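In praise of the slow unscrewing

By Nasrin Kermani
Aug 14, 2019

I have been taking old computers apart for most of my working life, first at a kitchen table in Gondadville and then, for a good many years now, at a reuse workshop in Daltberg, so you will forgive me if I came to the Wolum service with my arms folded. Wolum, for those who haven't had the brochure, is a firm that will take your retired office machines and have a robot arm strip them for parts. Memory, processors, drives and so on come back to you sorted and bagged, or you can have them sold on your behalf. They call the service Ene, and they charge 34 a machine for it, which sounded like a great deal of money to somebody who has always done it for the price of a pot of tea.

But I am fond of being proved wrong (well, fond of it afterwards), and I did go and look, and I have been thinking about it ever since. What struck me first was how little of a fuss it all was. I had in my head something like a car factory, all cages and sparks. What they have is one arm, a slatted metal table and a Dell tower on its side, very much the way I would lay it down myself.

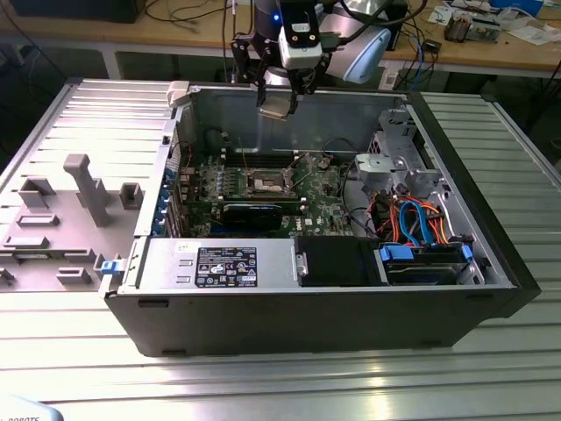
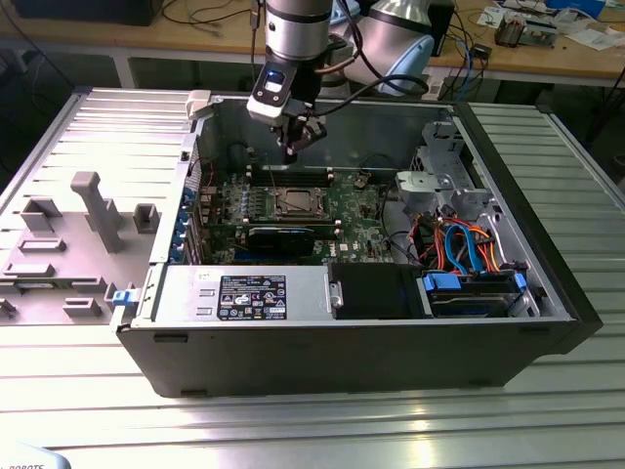
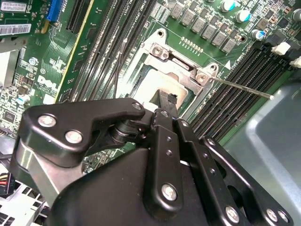
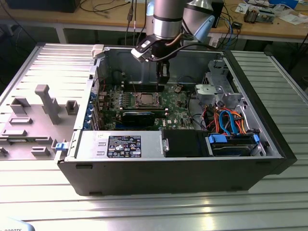 What I think it is good for

The part of a computer that people get wrong is the middle of the board. Anyone can pull a drive out of a bay. It is the processor socket, with its little lever and its metal frame, that punishes a heavy hand, and I have lost more good boards to a hurried Friday helper than I care to tell you. An arm doesn't get hungry or want to be home before the rain. If I had to say in one breath why a place like ours should consider Ene, it would be for that small square of metal and the memory slots beside it, where patience is worth real money.

Then there is the matter of quantity. We were offered 792 towers from one office clearance in August, and we took 441 of them, and I still have dreams about the corridor. A steady pair of hands that will do the same dull job on the same model over and over is a thing I would have wept for that month. I do think it matters that the machines were all alike, mind you. Our usual delivery is a muddle of makes and sizes, with a few cases that somebody has glued shut, and I should want to see the arm meet a few of those before I signed anything.

What I would ask them to change

The price, to begin with. A flat fee for each machine suits a bank and does nothing for a charity whose computers may hold one stick of memory worth selling. I would much prefer a charge by the part recovered, even a steep one, so that both of us have a reason to care what is inside. I put this to the young man at Wolum and he wrote it down very politely.

I would also like them to let our people be in the room. Half of what we do in Daltberg is teach, and there is a great deal to be learned from seeing a case opened flat in good light, with the cables and the power supply and the board all laid out for you to look at. The brochure talks as if the customer would rather be rid of the whole business — box it up, send it off, wait for the bags. Some of us like the business.

So we shall send them 524 of the plainest towers we have, as a trial, and keep the odd ones for ourselves. The kettle stays where it is, and so do the screwdrivers. If you run a workshop of your own and have used the service, do write to me, especially if you have tried it with anything other than a Dell.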